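About Srour Textile Care

Srour Textile Care is a commercial laundry and garment finishing company in Prunditville. We process bed linen, knitwear and workwear for guest houses, clinics and private customers. A second site in Murncombe handles pressing, repairs and returns.

The company was founded by Juraj Jelínek, a textile chemist, who remains technical director. It began with 2 washer-extractors and a single steam table. Both sites now run on the same process sheets, and a load started in one can be finished in the other. 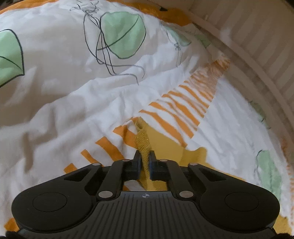 Incoming items are sorted by fiber content first and color second. Care labels are read at intake. Where a label is missing, the item goes to the bench for a fiber check and is held until a wash class has been assigned. Cotton sheets and duvet covers are washed by weight, knits by piece. Wool and wool blends are dried flat – tumble drying is not offered for these, even on request.

Dosing, water temperature and spin speed are recorded for every load in Droltex, our in-house tracking system. Records are kept for 20 months and can be requested by account customers in writing.
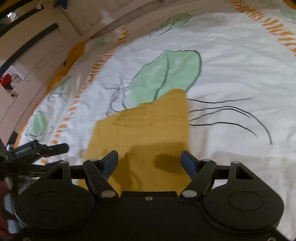
Mustard-yellow cloth on a leaf-print sheet.

Shrinkage is tested on sample swatches measured before washing and again after drying and conditioning. The test library holds 857 swatches, each filed by fiber, construction and supplier. Results outside tolerance are repeated once. If the second result agrees with the first, the wash class is changed and the process sheet is reissued to both sites.

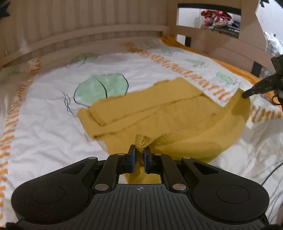
Page last modified: June

Standard turnaround is 4 working days from intake. Repairs add 2 working days. Seams are closed with thread matched to the original fiber where stock allows – polyester core thread is used otherwise and noted on the return slip.

Account inquiries are handled at Prunditville. The Murncombe counter accepts drop-offs until 5:30 p.m. and does not take card payments.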